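Wednesday, May. Perception notebook, pose tracking for the thin-object set

Bereket asked me to sign off on the new pose estimator before Judbridge is merged into the main tooling. I haven't signed off. Notes on why, mostly so I don't have to argue it from memory at the next review.

The claim in the release note is 98 percent tracked frames on the tableware set. I believe the number. I don't believe it means what people around here have started using it to mean. "Tracked" in Gidey only says the filter returned a pose and the covariance stayed under the gate. A pose that sits 2 cm off and is very confident about it counts as tracked.

The knife is where I'd expect trouble, so that's where I went looking.
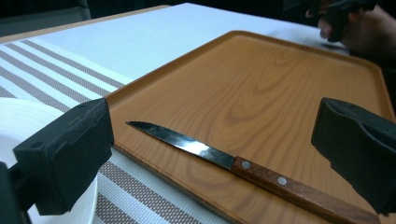 Gripper view, steak knife on the tray. Note glare along the blade.

Two things bother me. The blade reflects bright white along most of its length, so the depth there is going to be junk whatever we do downstream. And the tray has a printed swirl pattern with plenty of contrast. Feature matching loves it. If most of our inliers come from tray texture, we are tracking the tray and calling it a knife, and nothing in the score will say so until the two move apart.

The placemat stripes are a separate worry. Repeating alternating stripes, so a match that slips by one stripe looks as good as the right one. Bereket says the IMU prior rules that out. Maybe. I'd like to see it with the prior turned down before I agree.

Checks run so far

1. Masked the tray in the gripper view and reran the tracker on 1,000 frames. Inliers fell hard and the gate still passed most of them. Not a good sign for the gate.

2. Masked the blade and kept the handle. Better than I expected. The rivets are small but they are sharp, round and don't smear the way the steel does. Worth a proper test — I only did this on one clip.

3. Compared gripper poses from the wrist views against the head view. Both grippers and the tray are in sight there, so in principle we get relative pose without trusting the table texture.
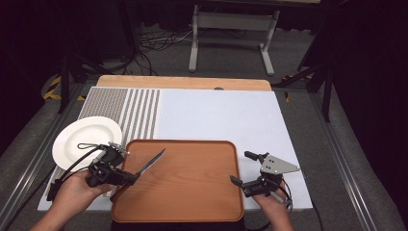
Open items

Hand-eye offset for the left gripper. It is covering part of the plate in the head view, and the Rivotance segmenter merges the two when that happens. Need to know if the offset error is real or just a bad mask.

Timestamps. Skenance resamples everything to the head camera clock and throws away the original stamps. I asked for them to be kept. No answer yet.

Gate threshold. Who picked it, and on what data? There is no commit message to go by.

Rerun check 1 with the prior off, then with the stripes masked too. If the poses hold up through both I'll withdraw most of this page.

Until then the planner should not consume knife poses from this build. Plate and tray poses I'd accept for dry runs.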